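Maple panel as a bench topper — finish it or leave it bare?

bogdan_b
Posted 4/20/25
G'day all. I've got a blue metal bench with holes all over it, brilliant for bolting things down and terrible for anything small. Screws drop straight through and the glare does my head in. So I bought an edge-glued maple panel from Wodomska (90 bucks, offcut bin!) and I want it sitting on top as a proper work surface.

My plan is a bolt near each front corner, straight down into the holes, and that's it. I like how the strips come out slightly different colours once they're glued up, some nearly white and some more golden, so I'm not keen on burying it under poly.
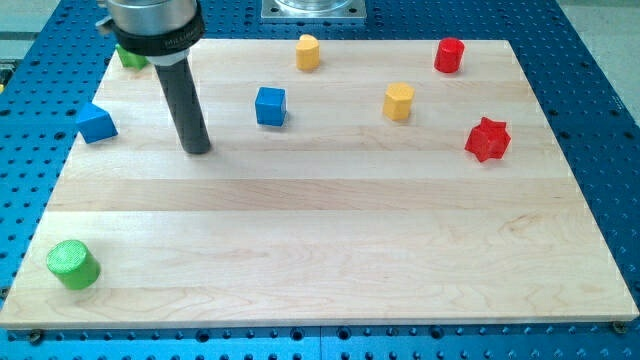 What I can't decide is whether to oil it or just sand to 400 and leave it alone. The shed gets pretty damp by August.

gukura303
Bare maple goes grubby in a month, mate. Every fingerprint shows. Two thin coats of hardwax oil and you'll still see the grain.

Oda Sjöberg
Disagree with gukura. I left mine bare and just give it a light sand when it looks tired. Oil rubs off on whatever you're working on, especially anything painted a light colour. I'd worry more about those bolts — if they're tight in round holes the panel can't move across the strips, and it'll cup or split.

gukura303
It rubs off if you don't let it cure, Oda. Give it a week.

Oda Sjöberg
I gave mine three!

żak_shed
Oda's right about the bolts though. Slot the holes front to back and use a washer. And whatever you do, treat both faces the same. I oiled only the top of mine and it went like a potato chip.

bogdan_b
Hadn't even thought about the underside. Okay, slots it is, and I'll try oil on a scrap first. Anyone used the Triro stuff?

gukura303
Yep, it's fine. Stinks for a couple of days, so leave the door open.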